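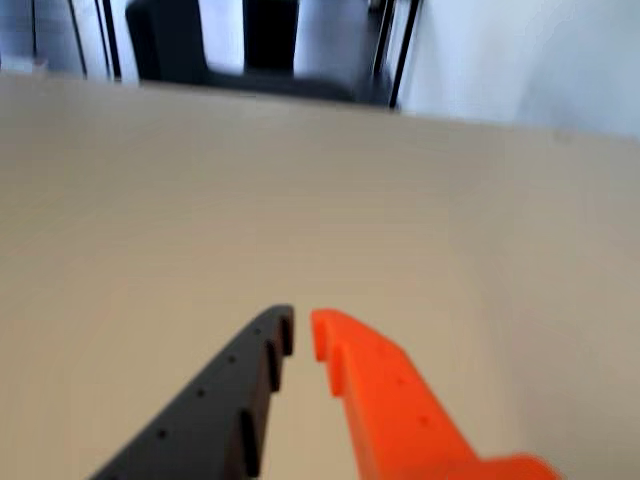

Evcombe Robotics Board > Learning and Data > How messy should my demonstrations be?

marbydad
Posted November 3, 2019

Hi all, and thanks again to everyone who helped me with the servo jitter back in May. Marby (the arm - my daughter named it and the name stuck) has been running beautifully, so I've moved on to the part I really wanted to do, which is teaching it to pick small stuff off a table and put it in a bin by showing it how, over and over, by hand.

I now have 171 demonstrations recorded. Each one is me driving the arm through a single pick with a camera on the wrist and another one looking at the whole table. I trained on all of them over the weekend and the result is okay on the battery and pretty hopeless on the marker. It goes to the right neighborhood, hovers, closes a little too soon and comes up with air. You can almost feel it being unsure of itself!

So my question is about the data more than the network. When I started out I was very tidy. One object, good light, fingers straight above it before I went down. Lately I've been leaving more things on the table, the way they would be on a real bench, and starting the arm from odd places. My gut says the messy ones are better, but I have no proof, and I'd hate to spend another two weeks of evenings on the wrong kind. 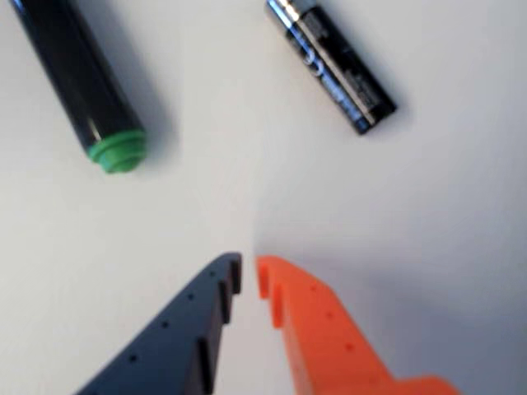

The marker is the one that gives me grief, and I think part of it is how I approach it. Sometimes I turn the wrist to go across the barrel and sometimes I get lazy and take it however the arm happens to be pointing. On a battery you can get away with that. With a longer thing, the learner sees me do two different things in what must look like the same situation, and maybe it splits the difference. Does that sound right to people who have done more of this than I have?

Also, should I throw out the ones where I fumbled? I have a bunch where I missed, backed up and went in again. They're ugly to watch, but I did get the object in the end.

Ionuț Stanciu (marbydad to you folks)

quietgear
Reply

Nice to hear from you again, and hello to Marby. Yes, splitting the difference is exactly what I'd suspect. If half your demos turn left and half turn right, a simple learner will happily go down the middle and grab nothing. Pick a rule for yourself and stick to it - mine is that the fingers always go across the short side, and I always turn the wrist before I start down, never during. Write it on a card and tape it by the controls, I'm serious, after an hour of this your hands start inventing things.

On the fumbles, I'd cut them. I had 87 demos on a block stacking job and a good chunk of them had a miss somewhere in the middle, and the arm learned to miss. It would dip, come up, dip again, like a bird at a puddle. I cleaned those out, retrained, and it quit doing it.

tallow_and_tin
Reply

I'm going to disagree with quietgear on the fumbles, in a friendly way. The recovery is the most useful thing in there! If every example is perfect, the arm has never seen what to do when it's a little off to one side, and it will be off to one side plenty. What I do is trim. I cut out the bad approach and keep everything from the moment I start fixing it. You get the lesson on recovering without the lesson on missing. It's a slow evening's work with a cup of tea, but I wouldn't give those up.

Agree completely on the wrist rule, though.

And could you post something from your table camera? It's hard to say much about clutter without knowing what your clutter looks like.

marbydad
Reply

Trimming! I hadn't even thought of that, I was treating every recording as one solid lump. I'll go back through them. Table camera side of things, as requested: 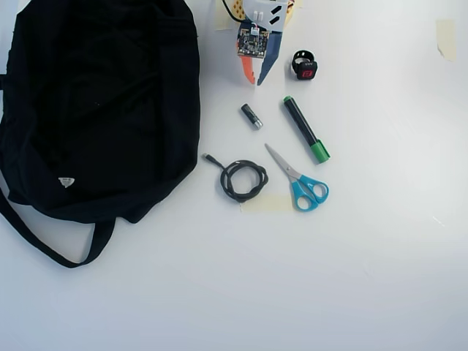 Scissors, marker, battery and cable on the table, with the bag off to the left.

What I've been doing is leaving the other items down while I go for whichever one I've picked for that run, and shuffling things between runs.

Maltdale_Jo
Reply

Oh good, that's a proper mess, I like it. Two things from me, and forgive the length.

First, the black marker and the black battery are pretty close in color, and if they tend to sit near each other the learner may have a hard time telling which one you meant. How does it know? If you aren't giving it a label or an instruction for each run, then from its side you're just picking favorites at random. I'd sort that out before recording anything new.

Second, watch out for the things that never move. I had a roll of tape that sat in the same corner of my bench all summer, and the policy had quietly started using it as a landmark. I moved the tape and the arm went off to visit the wrong side of the table. So if that bag lives there, move it now and then, or take it away for a batch and bring it back for the next.

marbydad
Reply

Jo, you've got me. There's no label at all. I know which one I'm going for and I suppose I thought it would sort of come through in the motion. Okay, that explains a lot of the hovering. I'll add the object name to every recording before I do anything else, and I'll go do the old ones by hand too.

quietgear
Reply

Good catch by Jo, that matters more than my wrist rule. I still say leave the fumbles out of the first training run, even trimmed. Get a clean baseline on the labeled set, then add the recoveries and compare. If tallow is right you'll see it, and I'll eat my hat (it's a big hat).

tallow_and_tin
Reply

Fine by me, that's a fair test. Keep 48 of them aside that neither version gets to train on, and be sure to try both on the real arm with the objects in the same starting spots. The folks at the Vallejo meetup mark theirs on a paper sheet, take a picture and then slide the sheet out from under everything, which takes practice but is kind of fun.

marbydad
Reply

I'll do it that way, clean set first and recoveries second. It'll be a while, the labeling alone is going to eat my evenings, but I'll come back to this thread with numbers for both. Jo, the bag is going on a chair tonight.

14 people found this thread helpful | 6 shares

This site uses cookies to remember your login and reading preferences. By continuing to browse you accept our use of cookies.

Contact the moderators | © Evcombe Robotics Board | Back to top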